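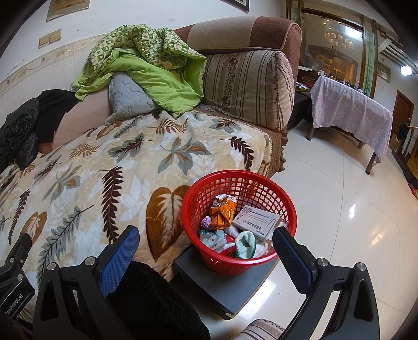 How I Finally Got Our Catch-All Basket Under Control

Every living room I've ever lived in has had one basket that eats everything. Ours got so bad last December that I spent a whole evening hunting for cough drops I'd bought that same morning (they were in there, under a hat). So I came up with a little routine, and it's stuck!

Step 1: Tip it all out. Don't pick through from the top, you'll lose steam. I spread an old towel on the couch and dump the lot.

Step 2: Trash first. Wrappers, used tissues, dead receipts, the warranty card for a toaster you gave away. I once found a Markness garden center coupon that had expired two moves ago.

Step 3: Pull out medicine and anything small enough to swallow. Check the dates, then put it up high, in a cabinet that closes. I keep ours in a tin from the Lestow flea market, and the leaflets stay in with the boxes so I'm not guessing at doses at 3 a.m.

Step 4: Find the partners. Single socks, one glove, half a set of batteries. I give these one month in a zip bag and then they go.

Step 5: Wash the basket. If it's plastic, warm water and dish soap will do it. Wicker just gets the vacuum brush and a dry cloth.

Step 6: Put back only what you use in that room. For us that's the remote, a pen, lip balm and whatever I'm knitting.

I set a timer for 13 minutes and do this every other week while the coffee brews. If yours hasn't been emptied in a year, give it a full hour the first time and put some music on.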